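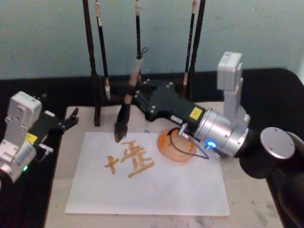
## April, evening – Mabula kerning, second pass

Finished the lower case in Mabula Regular. The font now stands at 358 glyphs, counting the alternates and the two sets of figures. The old-style figures still sit too low beside the capitals and I have raised the 6 and the 8 by 12 units. The 9 can stay where it is.

Most of the morning went on the join between o and r. In a connected script the exit stroke of the o leaves high, and the r has to take it at the same height or the line breaks. I had been fixing this with kerning, which was wrong. Kerning moves the letters and leaves the angle of the stroke as it was. I drew a second r with a raised entry and wrote a contextual rule that swaps it in after b, o, v and w. Deleted 36 kerning pairs as a result. The file is easier to read.

The rule fails when there is a soft hyphen between the two letters. Have left it for now.

### Outlines

Went over the thick strokes in the capitals. The scans from the pen sheets gave far too many points, and auto-trace puts them where the ink edge wobbles instead of at the extremes. Redrew B, D and R by hand with nodes at top, bottom, left and right only. B lost some of its roughness. I put a little back on the lower bowl, on the outside curve.

Q remains a problem. The tail runs under the u and touches the dot of a following i if the line below is set tight. Shortened it twice, disliked it both times, put it back. Will offer the short one as an alternate and keep the long one as default.

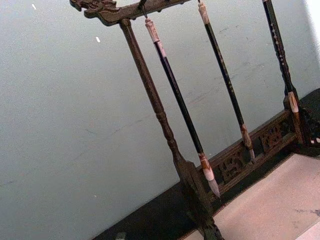 *Brush rack with a carved end to the top bar.*

### Proofs

Adhiambo Makori sent back her marks on the Pretetti proof. She sets wedding stationery and reads at small sizes, so her notes are nearly all about spacing. Her points, in her order:

- word space too wide after a comma
- double t looks like a ligature that has come apart
- ampersand too heavy next to the lower case
- capital S leans further than the rest

I agree with the first three. Measured the S and it has the same slant as the other capitals – the upper curve is flatter, and that makes it look steeper. Will adjust the curve and leave the slant alone.

Word space reduced from 260 to 240. Tested against Fernine at the same size and the colour of the two is now close enough to use them on one page.

### Export

Stuvix builds without errors at 2,000 units per em. At 1,000 the hairlines rounded badly and the thin strokes on n and m came out at different widths. The larger grid makes a bigger file, but I can live with it.

Hinting switched off for the script styles. Vertical metrics copied across from Regular to Bold, then checked on Å with the ring, which clipped last time. It clears now.

Left to do: double t, ampersand, S, the Bold accents. Accents first.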